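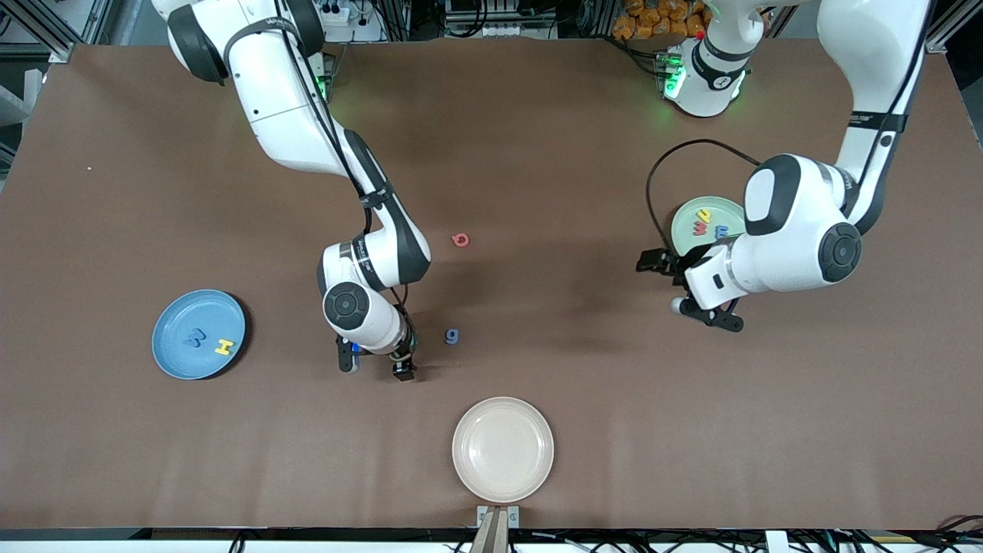

Figure 1. Letter sorting task with both arms over the table. The cream plate is empty.

1. Purpose
This report reviews the Stimlow two-arm kit as a teaching product for the second-year automation course. The kit was set up in April and evaluated by Manju Agarwal and Derek Ellwood. Beverley Clegg supervised.

2. Test task
Foam letters are placed on a brown tabletop with three round plates - blue, pale green and cream. The arms must pick up each letter and set it on the plate named by the operator. Foam was chosen for its low weight and because it tolerates a poorly set grip force.

3. Results
The kit was run for 88 trials per arm. The right arm failed 11 times and the left arm 14 times. Most failures came from letters lying flat, where the fingers closed above the foam. Setup took over two hours, mainly spent on calibration. The manual covers single-arm calibration well but gives only one page to shared workspace limits, and we had to set these by hand.

4. Remarks on the product
Cable routing needs attention. A loop near the gripper can pass over a plate and should be checked before each run. The software logs joint positions but not grip force - a gap for lab teaching. We recommend the kit for group work, with the calibration done by staff in advance.

Submitted 2020-12-18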